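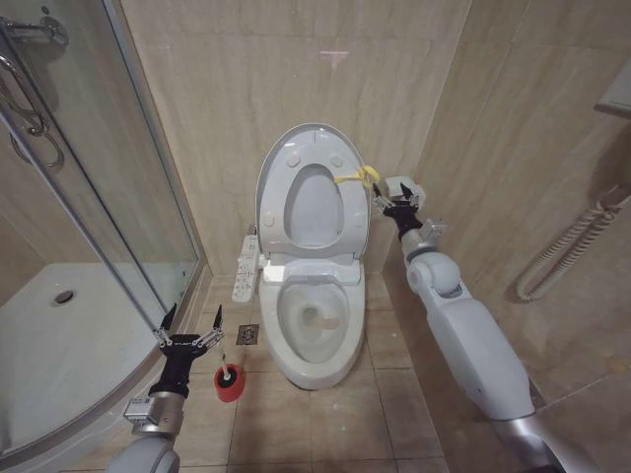 Cleaning an Electronic Toilet: Seat, Bumpers and Bowl

Electronic toilets are cleaned in two zones. The ceramic bowl takes ordinary bowl cleaner and a brush. The seat unit is plastic with wiring inside it, and takes a damp cloth and diluted dish soap. Most damage comes from using the bowl products on the seat.

Before you start

Switch the unit off at its panel, then unplug it or turn off the breaker. Dry your hands first. If the outlet has a hinged splash cover, close the cover as soon as the plug is out and leave it closed until you are finished. A unit that stays powered can start a wash cycle when a wet cloth passes over the buttons.

Raise the lid and the seat together. If yours are the soft-close type, do not force them down at any point during the job. The dampers wear out faster than the hinges do, and on many models they are sold only as part of a complete seat.

Keep a lifting loop on the seat

A band or ribbon tied around the rim gives you something to pull that is not the rim itself. Tie it on the side edge, away from the bumpers, so that the seat still sits level when lowered. Take the loop off before cleaning, wash it in hot soapy water, and let it dry completely before it goes back on. Fabric that stays damp against white plastic can leave a stain that soap will not lift. Replace a fabric loop every 2 months. 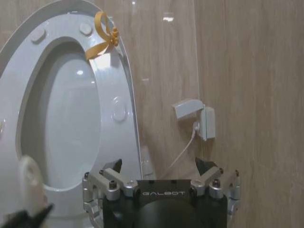
Raised seat with the loop tied near the top of the rim. Clean around each bumper as well as the open surface.

Seat and lid

1. Mix a few drops of dish soap into warm water. Wring the cloth until it no longer drips.
2. Wipe the lid first, then the upper side of the seat, then the underside.
3. Go around the base of each bumper with a cotton swab. Residue collects in the joint and turns yellow.
4. Wipe the hinge housing from the outside in. Do not pour or spray anything into it.
5. Wipe the control panel with a second cloth, barely damp, moving along the column of buttons in one direction.
6. Dry everything with a soft towel.

Do not use acid cleaner, chlorine bleach, paint thinner or abrasive pads on the plastic. Fumes from strong bowl cleaner also rise into the nozzle area, so keep the lid and seat up while the cleaner is working and wipe the underside of the seat afterward.

Bowl

Use a neutral cleaner. Apply it under the rim, wait the time given on the label, and brush from the rim down to the waterline. Many newer bowls have a coated glaze, and a stiff brush will dull it. Choose soft bristles with no exposed wire at the tip.

For mineral marks at the waterline, lower the water level first – push the brush into the trap several times – and lay paper towels soaked in a citric acid solution over the mark. Leave them for 20 minutes, put the towels in the trash, and flush. Repeat on another day if the mark remains.

Brush and floor drain

Let the brush drain before it goes back in its cup. Hold it over the bowl for 60 seconds, or trap the handle under the lowered seat. Empty the cup on Thursday or whatever day you do the floor.

If there is a floor drain next to the toilet, lift the grate and remove hair before mopping. Pour in a quart of clean water at the end. A drain that gets little use loses its water seal, and the smell is often blamed on the toilet.

Finishing

Wait until the plug, the outlet and the seat unit are fully dry before restoring power. Run the nozzle self-clean once if your model has it. Omid Jalali wrote in to ask whether the seat heater helps with drying: it does, but towel off the standing water first.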